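Há eleições todos os anos em algum lado – numa junta, numa associação de estudantes, numa secção de partido – e quem já passou uma noite a contar boletins em cima de duas carteiras de escola sabe o valor de uma boa urna. 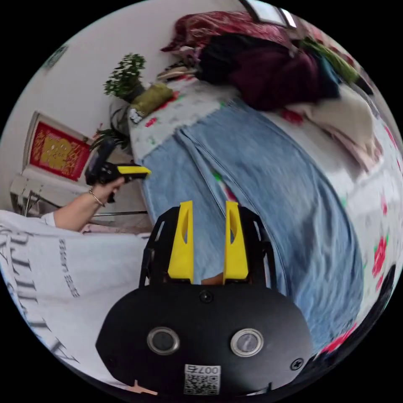
*Calças de ganga claras estendidas sobre um lençol às flores.*

# Urna de voto Hirkiris 20

A Hirkiris 20 é a nossa urna de mesa para eleições pequenas e médias, e é também o produto sobre o qual recebemos mais perguntas, o que nos deixa contentes e nos obriga a escrever uma página comprida. Foi desenhada pela Soledad Mahmoud, que durante muitos anos presidiu a mesas de voto antes de vir trabalhar connosco, e que trouxe para a oficina uma lista de queixas escrita à mão na parte de trás de um edital. Quase tudo o que a urna tem de particular vem dessa lista, a começar pela ranhura, que nas urnas antigas deixava o boletim dobrado em quatro preso a meio caminho, com o eleitor a empurrá-lo com a ponta do cartão de cidadão e a fila toda a olhar.

O corpo é de policarbonato transparente, com as paredes coladas e arestas arredondadas. A tampa é opaca, cinzenta, e encaixa por dentro do corpo, de modo que não se consegue levantar um canto sem partir os selos. Leva quatro, um em cada lado, e vai sempre um conjunto de reserva na caixa (já nos aconteceu receber telefonemas às sete da manhã de um domingo de eleições, e preferimos que não volte a acontecer, embora atendamos sempre com gosto).

## Características

- Capacidade: mais de 200 boletins A4 dobrados em quatro
- Ranhura com tampa deslizante, que se fecha durante as pausas e no transporte
- Quatro pontos de selagem
- Pegas laterais recolhíveis
- Base antiderrapante
- Placa frontal para identificação da mesa ou do órgão a eleger
- Empilhável quando vazia e sem tampa

## Para que eleições serve

Vendemo-la sobretudo para eleições internas: concelhias e distritais de partidos, movimentos de cidadãos, sindicatos, ordens, assembleias de condóminos com gente zangada. Também há juntas que a compram para os orçamentos participativos e para consultas aos fregueses. Nas eleições oficiais, nacionais ou autárquicas, o material das mesas é fornecido pelas entidades competentes, e por isso pedimos sempre a quem nos escreve que confirme primeiro o que precisa de facto de comprar.

Se a vossa eleição tiver vários órgãos em votação, aconselhamos uma urna por órgão, com placas de cores diferentes. Dá mais trabalho a montar e poupa muito tempo à noite. As placas existem em branco, amarelo, azul e rosa-velho, e podem ser gravadas com o nome da lista de órgãos. Para as gravações precisamos do texto já revisto, com acentos e tudo. Uma vez seguiu para uma distrital uma placa a dizer «Mesa da Assembeia» e ainda hoje a temos pendurada na oficina.

## Selos Fluris

Os selos que acompanham a urna são da série Fluris, de plástico, numerados, de uso único. A numeração deve ser lida em voz alta e escrita na ata na abertura, e conferida no fecho com os delegados das listas presentes. Cada urna leva quatro selos mais quatro de reserva. Quem quiser pode encomendá-los à parte, em sacos de 152, número esquisito que vem do molde e que nunca conseguimos arredondar. Os restos de um ano servem perfeitamente para o seguinte, desde que fiquem guardados longe do sol, que os torna quebradiços.

## Acessórios

**Saco de transporte Dillow.** Em lona grossa, com bolso exterior para os cadernos eleitorais e a ata. Fecha com um fecho de correr que aceita também um selo Fluris, para quem tem de levar a urna fechada da secção de voto para a sede. Leva uma urna, à justa.

**Cabine de mesa Castaño.** Três painéis de cartão canelado que se abrem em cima de qualquer mesa e resguardam quem vota. Pesa muito pouco e aguenta várias eleições se for dobrada com algum cuidado. Há uma versão mais baixa, para quem vota sentado, e recomendamos que haja pelo menos uma dessas em cada sala.

**Kit de fecho.** Envelopes de segurança, lacre em fita, etiquetas para votos brancos e nulos, e um modelo de ata que pode ser adaptado aos vossos estatutos.

## Limpeza e arrumação

Pano macio com água e um pouco de detergente neutro. O álcool, usado muitas vezes, embacia o policarbonato – e depois do último ano temos recebido bastantes urnas embaciadas para polir, coisa que fazemos, mas que não devolve o brilho de origem. As placas frontais saem puxando para cima.

## Encomendas e prazos

As urnas são feitas por encomenda, em séries pequenas. Até hoje saíram da oficina 2.312, contando com as que emprestamos para demonstração. O prazo normal é de 20 dias úteis, com mais alguns se houver gravação. Para eleições marcadas para dezembro, mês em que muitas associações elegem os corpos sociais, pedimos que a encomenda chegue com tempo.

Também alugamos. O aluguer inclui a urna, os selos, o saco Dillow e a recolha na segunda-feira seguinte. Para orçamentos, escrevam-nos com o número de eleitores inscritos, o número de órgãos e a morada de entrega, e digam se há escadas.

Página revista em sexta-feira, 11 de junho de 2021. Os preços em vigor seguem com o orçamento.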